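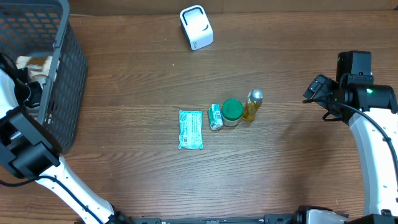 Basket with perforated sides on a wooden tabletop.

Benovari Household Container Terms

Data card and README, release dated 07/08/2018

Summary

Benovari Household Container Terms is a collection of written responses on the names that English speakers give to the containers kept in their homes. Respondents were asked what they call a given container, what they keep in it, and whether other members of the household use a different word. The collection contains 3000 responses from 44 localities. It is maintained by the Vustemholm language archive and is intended for research on regional vocabulary, dictionary writing and classroom use.

Contents of the release

responses.csv holds one row per response. Text is stored as the respondent wrote it, including spelling errors and abbreviations.

terms.csv lists each distinct term with its normalized spelling and a part-of-speech tag. Compounds such as "bread bin" and "breadbin" share one normalized form.

localities.csv gives a locality code, a broad region and a settlement type (city, town or rural). No street addresses or postal codes are included.

questionnaire.txt reproduces the wording of the questions in the order in which they were asked.

Fields in responses.csv

response_id: a unique number assigned at entry. Numbers are not consecutive, as withdrawn responses were removed and their numbers were not reused.

locality_code: matches the first column of localities.csv.

age_band: one of five bands. Respondents who declined to state their age are coded as "NS".

prompt_id: the question to which the response belongs.

term_raw: the term as written.

term_norm: the normalized term.

use_note: free text on what the container is used for. This field may be empty.

household_variant: any second term reported for the same container. Where several were given, they are separated by a semicolon.

Collection

Responses were collected on paper forms and entered by hand at Vustemholm. The questionnaire was adapted from the Mohamedi word list, with the sections on farm equipment omitted and new questions added on kitchen and laundry storage. Each form was entered twice by different staff members, and disagreements were settled by reference to the original sheet. Participants were at least 18 years of age and gave written consent to the release of their answers.

Normalization

Normalization follows the Zimmont spelling rules. Plurals are reduced to the singular, hyphens are removed, and American spelling is preferred. Regional words are never replaced by a standard equivalent: "tote," "bin," "crate" and "hamper" remain separate terms even where respondents plainly had similar objects in mind. Brand names used as common nouns are kept in term_raw and marked "BR" in term_norm.

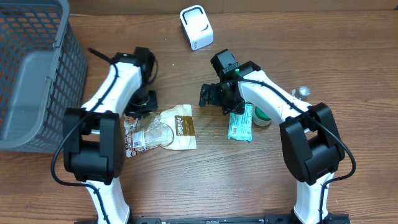 Known limitations

Rural localities are underrepresented, and several have very few responses. Users should not draw conclusions about a single locality without checking its row count.

The word "basket" presents a particular difficulty. Some respondents restrict it to woven articles, while others apply it to plastic containers with openings in the sides. The questionnaire did not ask about material, so the distinction can be recovered only where it appears in use_note.

Age bands are uneven. The oldest band is small and should be combined with the one below it for most purposes.

Terms of use

The data may be used for teaching and noncommercial research. Redistributed copies must include this file without changes. Attempts to identify respondents from the free-text fields are prohibited.

Corrections

Corrections should be addressed to Mwanaisha Mugo, data editor, at the Vustemholm archive. Please quote the response_id and the file name. Accepted corrections are entered in changes.txt and appear in the following release. The next scheduled review is in December.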